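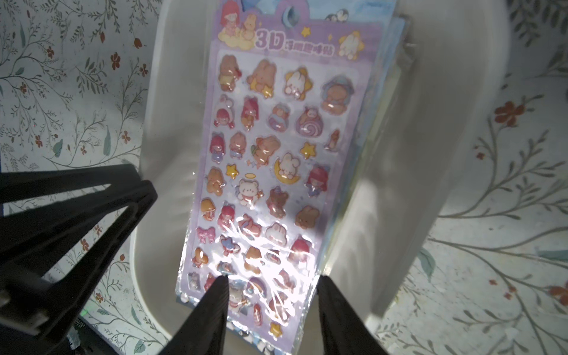

Sticker sheets in a white basin, and two black gripper fingers.

Ever try to pick up one sheet of stickers in a slippery plastic sleeve? Easy for you. Really hard for a robot!

A team at the Skomthorpe lab, led by Deok-su Na, wanted to know how a robot could learn it. Their project is called Volis. The method is copying - a person steers the arms, the computer remembers every move, then the arms try alone.

Shiny plastic is the tricky bit. Light bounces off it and makes a bright white patch, so the camera looses part of the sheet. Bunnies, bears, gone in the glare. 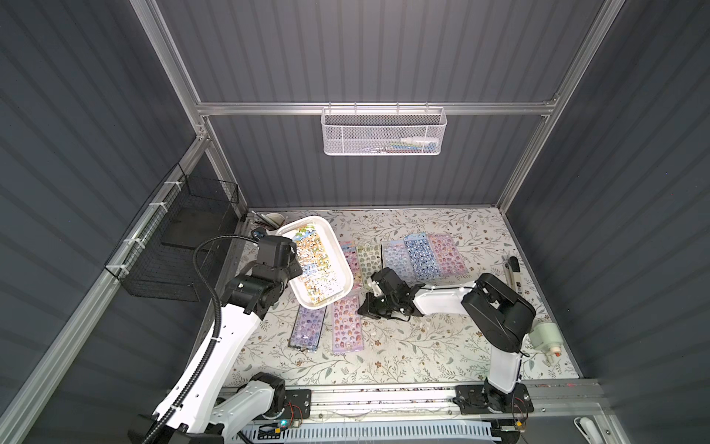

Two arms over the flowery mat. One sticker sheet is in the tray, the others are spread out.

So what did they find? With 45 practice runs the robot missed a lot. With 110 it got much better - even with sheets leaning or lying crooked. Mixed-up practice helped most. Same sheet, same spot, every time? Then it only learns that spot.

Try it at home. Close one eye, use just 2 fingers, and lift a thin sheet of paper off teh table. Now a shiny one. Which was harder?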